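"I used to go home with my wrists aching, and I figured that was just the job," the packer at Brinwood told me over a very generous slice of coffee cake, before I had even found my pen.
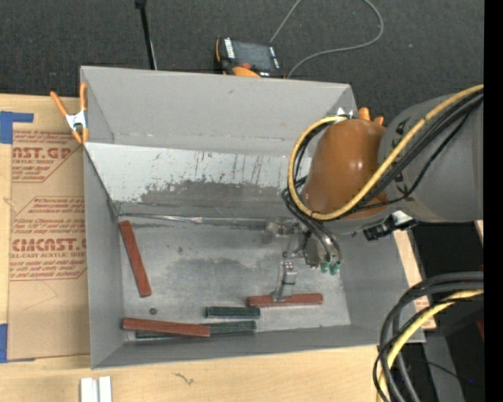 Fanditz brought automation to the sorting bench in May, and she admits she worried about her hours. She kept them, all 18 a week. The arm does the reaching now, down into the gray bin for the red bars, and she checks what comes out. "I talk more with the girls," she said, laughing, "and I sleep better, too!"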